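How do you keep a kitchen counter from turning into everyone's drop zone?

2 min read

Posted in February by Mivanus

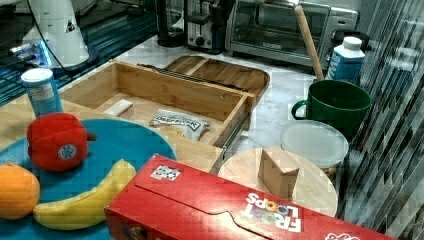
My counter at the time of writing, cereal box and toy banana included.

Hello all. I've been reading this site for ages and finally have something to ask. We have one decent stretch of counter and it has to do everything – breakfast, snacks, baking, and whatever the little ones carry in with them. I clear it at night and by 10 in the morning I'm back to play fruit on a plate and chips in the bamboo organizer I bought for utensils. The toaster and the toaster oven both get used daily, so they need to stay out. I also have a bamboo serving tray with compartments that I like very much but can't seem to find a purpose for. I'd rather not buy more bins if I can help it, and I'm renting, so no new shelves. Where would you start?

Brurska
Oh, I feel this one! We lived with a counter like that for years, and what finally helped me was deciding what each stretch was for before I moved a single thing. The part in front of the toasters became the breakfast part, and I was strict about it, because crumbs were landing in everything and I don't like a box of cereal sitting near something that hot anyway. So your Froot Loops would go up in a cupboard, standing, and come down in the morning.

For the organizer, I'd take it off the counter and try it in a drawer. Measure first (I didn't, and mine was too wide by a hair, so I ended up using it under the sink for dish cloths, where it has been perfectly happy). If it won't fit anywhere, then let it be the snack tray and stop fighting it. You've already got chips in there, so that's half done.

Now the compartment tray – that one I'd give to the children. Put it on a low table or the bottom of a bookcase and let the play food live in it, with the plate alongside. Mine were much more willing to put a toy banana back when it had its own little section. It won't work every day, and some evenings you'll still be picking a toy orange up off the floor, but it cut my tidying down a good deal.

The rolling pin can go in a tall crock or in the drawer under the oven if you have one. I kept mine on the counter for a long while and it rolled off and landed on my foot, and I've been careful about it ever since.

Trillano
Just get rid of stuff. One toaster is plenty.

Nassar
I'd keep both if you use them every day, but do pull them forward once a week and wipe behind. I'd also gather up any cords while you're back there so they don't trail where small hands can reach. My other suggestion is a shoebox by the kitchen door. Anything that doesn't belong in the kitchen goes in the box after supper and the box gets emptied before bed, or at least before the weekend. It costs nothing, and you said no more bins, so I hope a shoebox doesn't count!

Comments

Mivanus: Thank you all so much. The tray is on the bottom shelf of the bookcase now and the toy fruit has moved in. The organizer is too long for my drawer, so snacks it is.

Brurska: So glad! Give it a couple of weeks before you judge it.

Trillano: Still say one toaster.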